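Version 2 of the bathroom shelf inventory. Maintained by Krešimir Softić. Last full revision: May 9, 2023.

# Skastar Washroom Items

A catalog of small personal care items of the kind kept on shelves, in cups and in drawers next to a sink. The catalog gives each item a name, a packaging class, a closure type and a storage position. It was compiled for Pamow, who needed one naming scheme for the same goods across several floor plans.

## Contents

| File | Content |
|---|---|
| `items.csv` | one row per item |
| `placements.csv` | one row per item per placement |
| `classes.md` | definitions of the packaging classes |
| `pages/` | the printed handbook, one text file per page |
| `CHANGES` | revision notes |

`items.csv` has 161 rows. `placements.csv` has 1,897 rows. Both are UTF-8, comma separated, with a header line. Empty fields are left empty; the string `NA` is not used.

## Packaging classes

There are 16 classes. The ones used most are `tube`, `bottle_pump`, `bottle_flip`, `jar`, `bar`, `brush`, `roll` and `box_small`. A class describes the outer shape and the way the item is opened. It says nothing about what is inside. Hand cream and toothpaste in the same type of package get the same class and differ only in the `goods` field.

Refill pouches were listed under `tube` in the first version. They now have their own class, `pouch`.

## Fields in items.csv

- `item_id`: integer, stable between versions. Retired IDs are not reused.
- `goods`: lower case, singular, for example `toothpaste`, `soap`, `comb`.
- `class`: one of the classes in `classes.md`.
- `closure`: `screw`, `flip`, `pump`, `lid`, `none` or `unknown`.
- `body_color`: main color of the body, without the cap.
- `cap_color`: color of the cap. Empty if the class has no cap.
- `accent`: stripes, bands or large printed areas in a second color.
- `supplier`: `Farooqui`, `Baltedik` or empty.

Printed text is not transcribed. Lettering on tubes is often too small to read at the size it is shown, and partial readings caused duplicate rows in version 1.

## Sample page from the handbook

The tube section covers goods that lie flat. A tube is entered with the cap as its front end, whichever way it points on the shelf. Body color is taken from the largest single area. Stripes go in `accent`, even when they run along an edge and narrow toward one end.

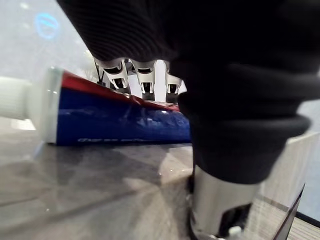 Issue 2, p. 16

Toothpaste, blue body, white cap, red accent. The cap has faint ridges on the side and a frosted finish; finish is not recorded in `items.csv`, and the cap is entered as plain `white`. Wrinkles in the body are ignored for classification. A tube keeps its class whether full or nearly used up, and no fill level is stored.

```
goods: toothpaste
class: tube
closure: unknown
body_color: blue
cap_color: white
accent: red
```

`closure` is set to `unknown` unless the cap type was checked by hand. Ridges alone do not count as evidence of a screw cap.

## Fields in placements.csv

- `item_id`: matches `items.csv`.
- `surface`: `shelf`, `counter`, `cup`, `drawer`, `basket`.
- `pose`: `upright`, `inverted`, `lying`, `leaning`.
- `neighbor_id`: nearest item on the same surface. May be empty.
- `order`: position from the left, starting at 1. Empty for `cup` and `basket`.

Tubes standing on their caps are `inverted`. Tubes in a cup are `leaning` unless they touch nothing on either side.

## Known problems

- Clear and frosted caps are both entered as `white` in older rows.
- Items from Baltedik before November have no `accent` value.
- Brushes with a cover were split between `brush` and `box_small`. Check `goods` when filtering.
- Page numbers in `pages/` follow the printed handbook and do not match `item_id`.

## Corrections

Send a row number, the current value and the proposed value. One correction per line. Changes to class definitions are handled separately and wait for the next version.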